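Pralotell two-arm packing helper: our gallery from the Drenddale trial

January 27, 2024

Welcome, and thanks for stopping by the Visutmont gallery. We look after a fair few small businesses that fill, cap, label and box their own goods, and for most of last year they kept asking us the same thing: is there a robot that can cope with the odd jobs at the end of the bench, where nothing arrives in a neat row? The Pralotell is the best answer we've come across so far, so we booked a trial through the Drenddale office and spent a good long while (longer than we'd planned, if you ask whoever was locking up) putting it in front of the sort of stock our customers handle every day.

The Pralotell is sold as a complete service. You get the upper body with 2 arms and 2 hands, the stand, the setup visit and the support line, all on a monthly plan, and you can hand it back at the end of the term if it doesn't suit. We quite like that. A small shop shouldn't have to bet the year's profit on a machine before seeing how it behaves on a busy morning.

Household bottles are a good test because they're slippery, light when empty, and no two shapes want to be held the same way. A bottle lying on its side is harder again, as the fingers have to come over the top and settle before they close. We asked for jointed fingers in place of the usual two-jaw clamp, and after our time with the thing we'd ask for them again. 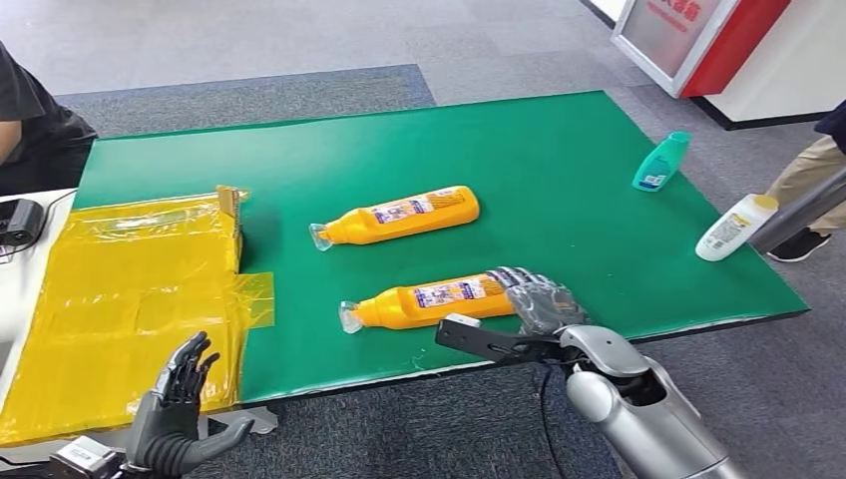 Matching bottles are where most people should start, in our view. Teach one shape properly, get your staff comfortable working near the arms, and bring in the other colours and sizes once everybody has stopped watching it out of the corner of their eye. The Pryor plan includes 33 taught items, which will cover a small cleaning range nicely, and the larger plan goes up to 50. You can swap items in and out at no charge, though the support people do like a bit of notice if the new one is an awkward shape.

A word on the work surface, which customers ask about more than you'd think. A plain mat in one solid colour makes life easier for everybody, and it saves your tabletop as well. Watch your overhead lights, though! A glossy mat will throw reflections back up, so we suggest trying a matte one if you're buying new. Leave yourself some elbow room at the front, too, and keep the cables tidy.

If you'd like to see the Pralotell with your own bottles, tubs or jars, send us a message through the contact page and tell us what you pack. Demonstration bookings are open at Drenddale now, and the next group of rental units is due in September. Bring a few samples of each item, labels on, and a spare of anything that leaks.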